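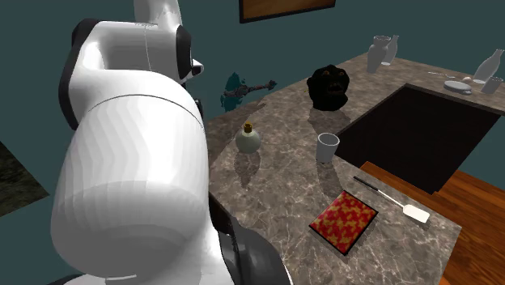 A long run of marble worktop, with grey-brown stone and paler veining.

You are here: Home / Kitchen Tips / Ice Cream Without the Faff

Tuesday, February 25, 2025

Right, so it's February and I have been eating ice cream in my dressing gown. I'm not sorry! A few of you asked for my no-churn tips after the last post (hello, Neusa Teixeira, I did see all your messages) so I've finally written them down.

First of all, get the cream properly cold before you start. I leave mine at the back of the fridge overnight, and the bowl goes in the freezer while I hunt for the whisk. Whip it to soft peaks and then STOP. I've gone too far more times than I'd like to admit, and you end up with something you could spread on toast.

Fold in the condensed milk with a big metal spoon, a bit at a time. If you're adding peanut butter or jam, loosen it in a cup with a splash of milk first so it ripples nicely – a cold lump of peanut butter in the middle of a scoop is only fun for some people (me).

Now, tubs. I used to freeze everything in one giant box and then bend my good spoons trying to get into it. These days I use shallow ones that hold 505 ml each, and they set faster and take up less room next to the peas. Press a piece of baking paper right down on the surface before the lid goes on and you won't get that crunchy frost on top.

Biscuits and nuts: toast the nuts, let them cool completely, and put them in last. I use 200 g of broken biscuits for a double batch, which my sister says is far too much, but she's never left any in the bowl.

For scooping, take the tub out five minutes early and dip your scoop in a mug of hot water. Wipe it on a tea towel between scoops or you'll get icy drips everywhere.

Oh, and write the date on the lid! I found a tub from last June behind the fish fingers, and I still couldn't tell you if it was coffee or gravy. It went in the bin, tub and all.

I've got three more flavours to try, including a burnt honey one that has already ruined a saucepan. If you know how to get black sugar off the bottom of a pan, please leave me a comment, it's been soaking since Sunday.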